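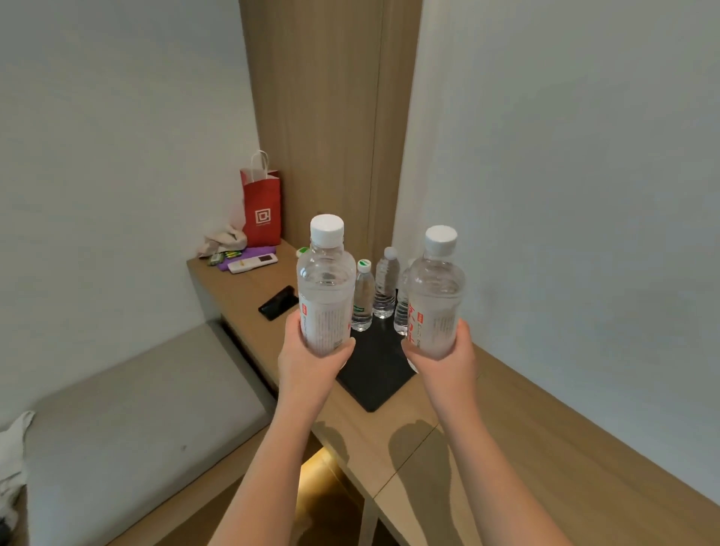 Spent a good part of October reading pitches for robot training data, and they all boast about hours. Hours of what, though? A bottle in each hand, more bottles standing on a black mat between them, on a desk in the corner of a room. Fine. I can believe a machine learns something from that. I'm less sure it learns "tidying", which is the word on the label.

2/ Tritismont says its household set has 400 tasks. I went through the task list on the train. 76 of them are "pick up" followed by a noun. Swap the noun and you've got a new task, apparently. By that count I do several thousand tasks before lunch.

3/ Clear plastic full of clear water is a decent test, I'll give them that. Cameras have always struggled with see-through things. But then I want to know how many rooms, how many desks, what sort of light. The Tritismont sheet has a column for rooms. It's blank.

4/ Cluvordale at least prints the number. Seven rooms, 159 people. Small, but you can argue with it, and I'd sooner have that than a big total and a shrug.

5/ My other grumble is failures. The Holler guidelines (August version) tell people to bin any take where something gets dropped. So the model sees a world in which bottles never slip, and then we all act surprised when it has no idea what to do with one rolling towards the edge.

6/ Someone will say you can fix that later with practice on the real machine. Maybe. Ellis made the same promise for its sorting arm and I'm still waiting to see a results table - any table.

7/ None of this makes the recordings useless. Two hands doing two things at once is hard to fake in simulation and I'm glad people are bothering. I just want the labels to say "lifts bottle" when a bottle is lifted.

8/ If you've got a set with the dropped takes left in, send me the link. I'll read the whole spec, dull bits included.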